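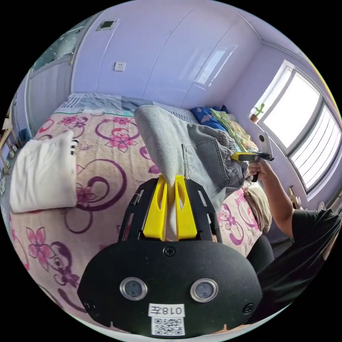

Le jean gris, côté poche arrière.

Accueil Journal Santé Archives Liens Contact

14 octobre 2021

Rendez-vous à la clinique de Kutport ce matin pour la paupière. Cela fait maintenant cinq semaines que l'œil gauche saute, surtout le soir et quand je lis. Au début je n'y ai pas prêté attention. Puis la joue s'y est mise aussi, par petites secousses, et ma sœur m'a dit que ça se voyait depuis l'autre bout de la table.

La docteure Réka Balogh m'a reçu avec vingt minutes de retard. Elle m'a fait fermer les yeux fort, gonfler les joues, siffler. Je ne sais pas siffler, elle a noté quelque chose quand même. Elle a ensuite compté les secousses pendant une minute, chronomètre en main : huit. Elle parle pour l'instant d'une myokymie, donc d'un muscle fatigué qui se contracte tout seul, mais la joue l'ennuie un peu. Si c'est un spasme hémifacial, il faut une IRM pour voir si un vaisseau appuie sur le nerf. Elle m'a fait un dessin au dos de l'ordonnance, avec le nerf en bleu et l'artère en rouge.

J'ai demandé si ça pouvait venir du café. Elle a répondu que c'était possible pour la paupière et peu probable pour le reste. Une tasse le matin, plus rien après midi. J'en suis à quatre par jour, on verra.
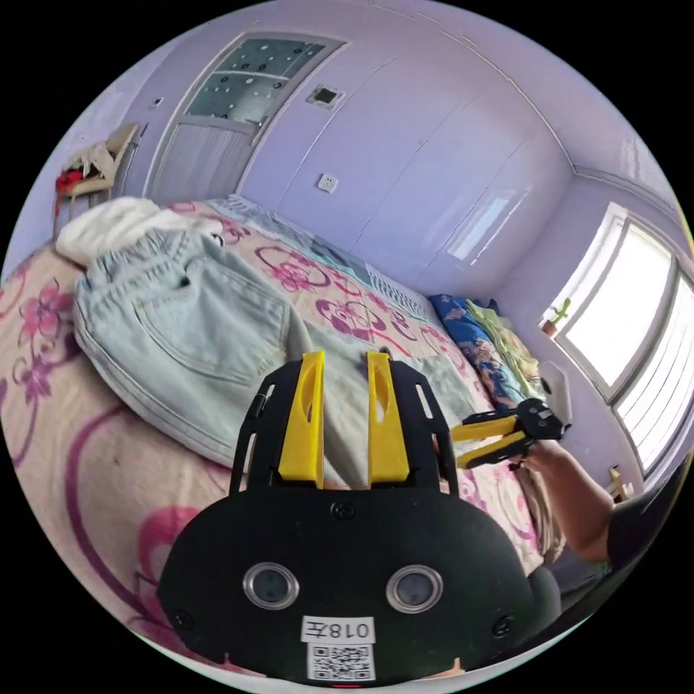
Jean bleu clair sur le couvre-lit à fleurs.

Pharmacie en sortant. Les gouttes prescrites, Flistelex, n'étaient pas en stock, il faut repasser demain. La pharmacienne a cherché la boîte dans deux tiroirs avant de regarder l'ordinateur. Elles ne servent que pour la sécheresse, pas pour les secousses, donc je peux attendre.

L'IRM se fait à Urkine, pas avant novembre. J'ai appelé moi-même le secrétariat, musique d'attente comprise, et j'ai obtenu un créneau en début de matinée. Il reste 254 à payer de ma poche si la mutuelle ne change pas d'avis. J'ai envoyé le devis. Le bus direct ne passe plus, il faut changer à Jireš et marcher un bout.

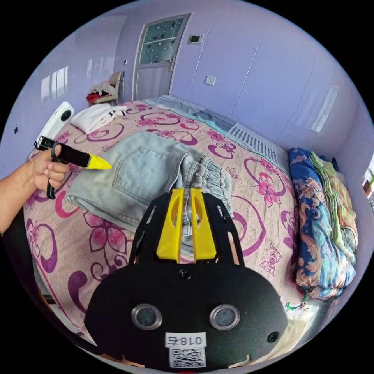
En attendant, Balogh veut que je tienne un relevé : heure, durée, paupière seule ou paupière et joue, ce que je faisais à ce moment-là. J'ai pris un vieux cahier à carreaux et tracé les colonnes. Première ligne à 14 h 10, paupière seule, j'étais au téléphone avec la mutuelle. Deuxième à 17 h 40, paupière et joue, devant l'écran. Rien pendant la vaisselle.

J'ai lu un peu sur le sujet ce soir et j'ai arrêté assez vite. Les forums mélangent tout, le manque de magnésium, les tumeurs, la pleine lune. Je garde le magnésium, il en restait une plaquette dans l'armoire.

Couché tôt. L'œil a sauté encore deux fois dans le noir, je n'ai pas rallumé pour le noter. À reporter demain matin.

329 vues · 5 commentaires · 8 partages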